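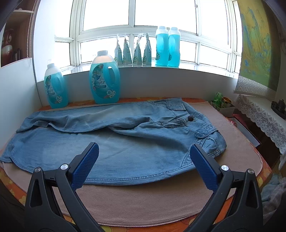 Denim cargo pants on the felt mat, with the Ravex hand-held gripper open at the hem.

Festano reviewed the Ravex gripper over 200 garments in April. Grip on heavy denim was reliable; thin linings required a second attempt. Staff who formerly folded by hand now guide the tool and record each fold, and nine have completed training. Igor Dudek, shift supervisor, reported less wrist strain but a slower pace - a concern where pay depends on output. Purchase is recommended, provided that piece rates are revised first.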